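What the Leftovers Know: Notes for a Talk on Office Kitchens
Loretta Van Dusen, Tramwood staff day, Feb 24, 2026

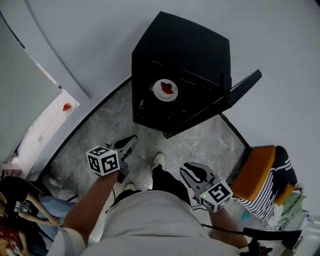
SPEAKER NOTES / FOOD AND WORK

Slide 1. Opening

Wait for people to sit. They will take the back rows first, because they have been to talks before.

Say hello. Say I have worked in buildings with shared kitchens for my entire adult life and have forgiven most of the people involved.

Question for the room: who here has ever eaten something off a plate at work without knowing who put it there? Hands up. Keep mine up longest.

The subject today is food left out for other people. The cake by the printer, the tray after the client lunch, the half bagel. I'm interested in how a thing goes from being somebody's to being everybody's, and how we all seem to know the minute it happens.

Slide 2. The half bagel

Tell the Tidudo story. Short version! Last time this ran to nine minutes and I had to skip the ending.

First job, Tidudo, third floor. One box of bagels every month on payday. By ten o'clock there was one bagel. By eleven there was half of it. By noon there was a quarter, cut with real care, and that quarter stayed until the cleaners came. Grown adults with mortgages were cutting a quarter of a bagel into eighths so as not to be the one who finished it.

Pause for the laugh. If there is no laugh, say "plain bagel, too" and move on.

Slide 3. Who gets to say it's free

Three ways food becomes public, as far as I can tell:

The email. "Sandwiches in the kitchen." Strongest form. I have seen people leave a performance review for this email.

The location. Food on your desk is yours. Food on top of the filing cabinet is a gray area. Food next to the coffee machine belongs to the nation.

The sticky note. Weak. "Help yourself" in small handwriting makes people suspicious. Abenezer Chala tried this at Flernusetti with a very good lemon loaf and took most of it home again. He still brings it up.

Slide 4. The survey

Be upfront that this is not science. I asked 80 people across two offices, and 73 answered. The other seven were presumably eating.

The question was: how long can food sit out before you stop wanting it? The answers went from "twenty minutes" to "is it a cookie?" Mekdes Wolde wrote me a full page, with a separate rule for anything containing mayonnaise. I've asked if I can read from it. She said yes, but not the part about her brother-in-law.

Read the mayonnaise paragraph. Slowly. It builds.

Put in the sensible bit here: cut fruit, meat and dairy go in the fridge within two hours. Say it once, clearly, without the wry voice. People do write this down.

Slide 5. The fridge

Only two minutes on the fridge. I could do an hour – I have been asked not to.

Labels. At Tramwood we had 11 containers with names on them in November, and three of those names belonged to people who had left the company. One had a farewell party. We ate cake four feet from his soup.

Kyriaki Karamanlidis runs the clear-out now and will take questions on it afterward. Please be kind to her, she has seen inside the yogurts.

Slide 6. Things that work

Keep this practical. Drink some water first.

Small plates. A big platter with five things left on it looks picked over. Move the same five things to a small plate and they're gone by three.

Cut it before you leave it. Very few people will be first into a whole cake.

Put the time on the email. "Out since 12:30" saves a lot of sniffing.

Say what's in it. Feven Kassa can't eat nuts, and for years her method was to walk into the kitchen and ask the room in general. The room in general is a poor source.

Somebody has to be allowed to throw it out. Give that person a name. If it's you, congratulations.

Slide 7. Money, briefly

Someone from finance always comes. Our catering leftovers came to 2,000 dollars last year, counting only the trays that went in the trash untouched. Let that one sit. Then point out we also ran out of milk every single week.

The new supplier, Tufa, will do half trays if we ask by noon the day before. We have to ask, though. Last month we didn't ask.

Slide 8. Close

Back to the bagel. I went in one payday at five o'clock, coat on, looked both ways and ate the last quarter. It was stale. I told no one until this talk.

Thank them. Mention there's lunch in the back, already cut, and that it went out at noon.

Questions. If the first one is about the microwave and fish, hand it to Kyriaki.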